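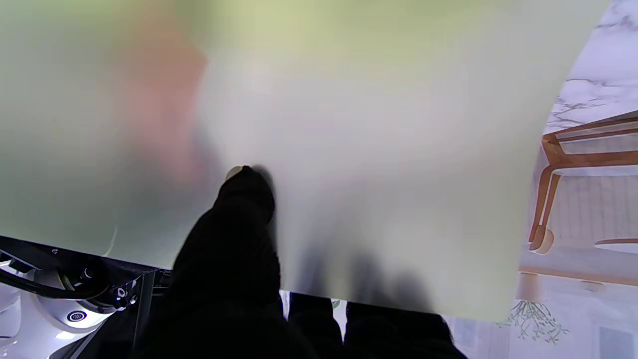
What went wrong with the Costier sheet handler?

The gripper kept squeezing after it had been told to let go. The cause was a release command that the arm's software accepted, logged as complete and then failed to pass on to the fingers. Nobody was hurt. A fair amount of plastic film was.

DRISTCOMBE, 2019-01-18 — Olatunji, maker of the Costier household and workshop handling arm, today announced a voluntary stop-use notice for Costier units running software release 6. The notice covers 211 units. It applies to handling of film, fabric, paper and any other thin flexible sheet. Customers who use the arm for rigid items may carry on, provided they install the interim setting described in this release.

The fault was first reported in August by a customer in Rirncombe, who wrote to say that her arm had "got hold of a tablecloth and developed feelings about it." The message was filed under general feedback, where it received a friendly automatic reply thanking her for her enthusiasm. Olatunji regrets the reply.

A second report reached the service desk with a log attached, and the engineering team was able to repeat the fault on the bench. In a test of 2564 sheet transfers, the gripper failed to open on command 24 times. On each of those occasions the status screen said RELEASED.

"The screen was very confident," said Kanako Amano, head of engineering. "We had one person reading 'released' out loud and another person pulling on the other end of the sheet. That was the point when we stopped arguing about whether it was user error."

The trouble lies in how the arm decides it has let go of something thin. With a box or a bottle, the fingers feel the load disappear. A sheet of light film weighs so little that the load reading hardly changes whether the fingers are holding it or not. Release 6 added a shortcut meant to save time between moves: if the load was already close to zero, the software treated the release as done and skipped the opening step. The arm then moved to its next position and took the sheet along.

The safety concern is pinching and snagging. A person who believes the screen may reach in to collect the sheet while the fingers are still closed and the arm is about to move. The emergency stop was not affected by the fault and worked in every test. It does hold the fingers where they are, however, so pressing it will halt the arm without freeing whatever is in its grip.

Owners of affected units should do the following:

Stop using the arm with sheet material of any kind.
Open the settings menu, choose Gripper, and turn off Fast Release. The arm will be slower. Several of our staff say they prefer it.
Keep hands clear of the fingers until you can see daylight between them, whatever the screen says.
If a sheet is stuck, press the emergency stop, switch the power off at the wall and open the fingers with the hand key supplied in the accessory bag. Please do not pull.

Customers who cannot find the accessory bag may request a replacement key at no charge. We have ordered plenty.

A corrected release is being tested now and will be sent to all registered owners when it passes. It removes the shortcut, reads the position of each finger before reporting a release, and shows the word HOLDING for as long as the arm is, in fact, holding. No date has been set. An earlier draft of this announcement contained one, and Ms. Amano crossed it out.

Olatunji has also changed how customer messages are sorted. Any message that mentions gripping, pinching, pulling or refusing now goes straight to a service engineer, which has so far brought in the two reports we wanted and a long letter about a jar lid.

"We sold people an arm that puts things down," said Chibuzor Adebisi, managing director. "It's in the brochure. Putting things down is on page one — I checked."

Owners with questions should contact Raelene Rutherford at the Olatunji service desk in Dristcombe, with the serial number from the underside of the base. Press inquiries go to Elis Morgan at the same address.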